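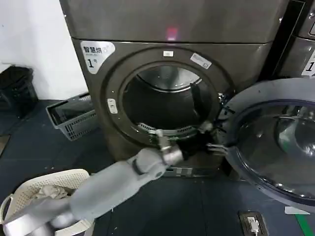 Tivum Laundry is a manipulation dataset and evaluation kit for research groups working on loading and unloading household and shared-facility machines. It comes from the Maltmont lab and replaces the older Tivum Fold release, which had only tabletop work in it. The episodes in this release center on front-loading dryers with a round door and a steel drum, like the one with the numbered sticker on its lower front panel, where the hand has to work past a thick gasket ring with an open glass door to one side. A perforated white basket sits low under the arm. That combination of a deep opening, a reflective drum and a low basket is what the kit was put together to test.

What you get

The full release contains 1224 episodes. Of these, 1009 are assigned to the training split and the rest are held out. Each episode has:

Color video from the head camera
Joint positions and commanded joint targets for the arm and hand
Gripper or finger state at every control step
A text instruction and a time-stamped list of subtasks
An outcome label (complete, partial, failed) with a short note where the label was disputed

Depth is not included. We recorded it early on and dropped it. Steel drums and domed glass gave us large holes in the depth maps, and the groups who tried the preview told us they were masking most of it out anyway.

Tasks

There are five task families: open door, load from basket, unload to basket, clear lint filter area, close door. Load and unload make up most of the data. The lint filter task is small and should be treated as a probe of fine contact, not as a training set on its own. Close door is the easiest of the five and we suggest using it to check that your action scaling is right before you run anything else.

Items are towels, T-shirts, pillowcases and plain cloth pieces in light and dark colors. There are no socks in this release. They were too often lost in the drum seam and the labels were unreliable.

Method

The kit was built to answer a fairly narrow question: does a policy trained with subtask boundaries do better at the drum opening than one trained on the whole episode with a single instruction? Tsehay Gebru and Said Samir ran the comparison with the same network, the same episodes and the same number of training steps. Only the conditioning text changed.

The subtask policy finished more unload trials. Most of the gain came at one point, the moment when the hand has hold of a piece of cloth and has to come back out over the lip of the opening. The whole-episode policy tended to lower the wrist too soon and drag the cloth on the gasket. On load from basket the two were close to even, and we do not claim a difference there. On close door the subtask policy was slightly worse. We think the boundaries for that task were marked too late, and Adanech Feyisa is re-marking them for the next version.

Full tables are in the PDF that comes with the download. Please cite the tables and not this page, as the page is updated between versions.

Annotation

Subtask boundaries were marked by 2 annotators working separately. Where they disagreed by more than half a second, Aino Pitkänen made the final call. Both original marks are kept in the files, so you can use your own rule if you don't like ours. Loading episodes had the most disagreement - it is hard to say exactly when a towel counts as being inside the drum.

Evaluation kit

The kit is sold separately from the data and is made for us by Uçar. It includes a basket set, cloth items, floor markers for repeatable placement, a printed setup sheet and the scoring script. The dryer is not included. Any front loader with a round door will do, but the setup sheet assumes the hinge is on the right. If yours is on the left, mirror the marker layout and say so when you report results.

Setup takes nearly an hour the first time. Measure from the center of the drum opening and not from the edge of the cabinet, as cabinet widths vary.

Requirements

Python, a recent version of the Stumum loader, and enough disk space for the video. The loader can stream single episodes if you only want to look at a few. Older Stumum versions will open the files but skip the subtask list without any warning, so check this first if your conditioning text comes out empty.

Licensing and orders

The dataset is free for academic use after you sign the access form. Company use needs a paid license. Kits ship flat, with the baskets nested, and replacement cloth sets can be ordered alone. Send license questions and bulk kit orders to Italo Amato through the contact form, and include your institution and the version number you are working with.

Page last updated 21 Aug 2024. The re-marked close door episodes are planned for December and will be a free update for current license holders.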